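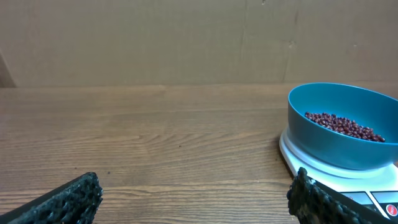 Hendrik Makhubela wrote under my last post that a force limit which never trips is a force limit set too high, and that I should check the scale readings before blaming the gripper. He was right about the second part. The first part took me most of January to agree with.

The task is dull on paper. The arm picks beans out of a bowl standing on a kitchen scale and puts them down elsewhere on the table, and the change in weight tells me how much it moved. The controller is a Bundach, the fingers carry coarse black pads, and the stop logic is mine, which matters for the rest of this post.

The fault: in 19 runs out of 604 the arm kept pressing down after the fingers had touched the bottom of the bowl. It did not stop and it did not report anything. The motion finished, the log said OK, and the next motion began. I found out because one run ended with the bowl off the scale and beans on the floor.

My first theory was the pads. They are porous and they compress, so contact comes on slowly and there is no sharp step in the force signal. I swapped in a harder set from Hustava and ran another batch. The fault came back on the second morning. I put the old pads back, as they hold small beans better.

Then I did what Hendrik said and lined up the scale log with the arm log. In a normal run the scale climbs while the fingers push into the beans, then drops as they lift. In the bad runs it climbed to 1,772 grams and stayed there until the motion timed out. The force estimate in the arm log was flat over the same stretch. Not low, flat - the same value to the last digit, line after line.

A flat value from a noisy sensor means you are reading an old one. The Wekura driver publishes force on its own thread, and when the bus is busy that thread can stall. My stop check read the last published value and compared it with the limit. It never looked at the timestamp. With a stalled thread the check was comparing a reading from before contact, over and over, and passing every time.

So there were two mistakes, both mine:

The check had no age limit on the data. It now stops the arm if the newest force reading is older than 48 milliseconds.

The limit itself was too high. I had raised it last year to get rid of false stops with a different bowl and never put it back. Even with fresh data it would have tripped late.

I also moved the stop check out of the main loop and into its own process, with a separate watchdog. If the watchdog hears nothing, it cuts the motion. The first version of that cut the motion every time the log file rotated, so logging has been moved too.

To test it I paused the driver thread by hand with the fingers in the beans. The arm stopped each time. I repeated this with the bowl empty, then with the bowl shifted toward the edge of the scale. Same result. I have not tested it with the bus loaded the way Matei loads it when both cameras are streaming, and until I have, the arm runs at half speed and I keep a hand near the stop button.

Hendrik, I owe you a reply about the limit value. The new number and the script that lines up the two logs will go in the next post, once I have cleaned out the hard-coded paths.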